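How People Teach Robots by Showing Them

A robot arm does not know how to do anything when it is first switched on. It can move its joints and open and close its gripper. It has no idea what a block is or where a block should go. Someone has to give it that information.

There are several ways to do this. One is to write a computer program that lists every move. Another is to show the robot the task. This page explains the second way.

Why not just write a list of moves?

Suppose you want a robot to pick up a cup. You could write: move forward, move down, close the gripper, move up. The list works if the cup is always in the same place. Move the cup to the left by the width of your hand and the gripper closes on air.

You could write a new list for the new place. Then you would need another list for the next place, and one for a cup lying on its side. Real objects can be in a very large number of positions. Writing a list for each one takes too long.

Showing is different. A person does the task many times, with the objects in different positions, and a computer records what happened. The computer then looks for patterns in the recordings. Engineers call each recording a demonstration.

Showing by hand

The oldest way of showing is to hold the robot arm and move it. The motors are set so that they hold up the weight of the arm but do not push back against the person. The arm then feels light. You take hold of it near the wrist and guide it through the task, and sensors in each joint measure the angle as it changes.

A sensor is a part that measures something. A joint sensor measures how far the joint has turned. If the arm has six joints, the computer saves six angles, over and over, many times each second.

Guiding by hand is easy to learn. It also has a problem. The person's hands and arms can get in front of the camera, and later, when the robot works alone, there will be no hands in the view. The computer may become confused by the difference.

Showing by remote control

The other common way is remote control. Engineers call it teleoperation. "Tele" comes from a Greek word meaning "far." The person may be in another building or only one step away from the robot.

The person holds a controller. Some controllers look like the ones used for video games. Others are small copies of the robot arm. When the person bends the elbow of the small arm, the elbow of the big arm bends too. The small arm is called the leader and the big arm is called the follower.

Lajos Hajdu operates a follower arm in the Gravoso workshop. His work there began with a practice task called Kekano, in which the robot must take hold of blocks and move them. The operator has to learn three things before any recording is kept.

The first is to move smoothly. If the operator jerks the controller, the jerk is recorded along with everything else.

The second is to look where the robot looks. Many operators watch a screen that shows the view from the robot's cameras. If the operator can see a block that the cameras cannot see, the computer will have no way to work out why the arm moved.

The third is to start from many different places. A set of recordings that all begin the same way teaches the robot only one beginning.

What is in a recording?

A demonstration has two main parts. One part is what the robot could sense: camera pictures, joint angles and whether the gripper was open or closed. The other part is what the person told the robot to do at that same moment. Each picture is matched to a command by its time.

One Kekano demonstration lasts 54 seconds. The full set has 1175 demonstrations. Of these, 403 start with at least one block touching another block. Those are harder, as the fingers of the gripper need space on both sides of a block to close on it.

Blocks in a bin

A bin makes the job harder than a flat table does. The walls limit where the arm can go. A block close against a wall leaves little room for a finger to fit beside it. A part of the bin that slopes adds another surface the gripper must not hit. The gripper itself can also hide a block from the camera. 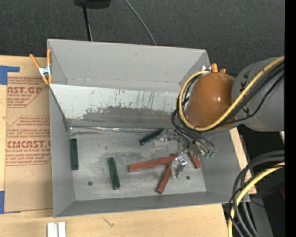 What happens if the person makes a mistake during a demonstration?

The operator decides whether the mistake is useful. If the gripper misses a block and the operator then corrects the move, the recording can be kept, and the computer can learn the correction from it. If the operator stops before the task is done, the recording is usually deleted.

Learning from the recordings

After the recordings are collected, a computer program studies them. It is given a picture and must guess the command the person gave. At first its guesses are poor. Each wrong guess is compared with the real command, and the program is adjusted by a small amount. This is repeated a great many times.

Next comes a test. The objects are put in positions that were not in the recordings, and the arm runs without the operator. In the Kekano test the arm gets 5 tries at each new arrangement. The results show which kinds of arrangement need more demonstrations, and the operator goes back to the controller to record them.

Words to know

Demonstration: a recording of a person doing a task with a robot.

Follower: the robot arm that copies the movements of the leader.

Gripper: the part at the end of a robot arm that holds objects.

Leader: the arm that a person moves by hand to control the follower.

Sensor: a part that measures something, such as the angle of a joint.

Teleoperation: controlling a machine from a distance.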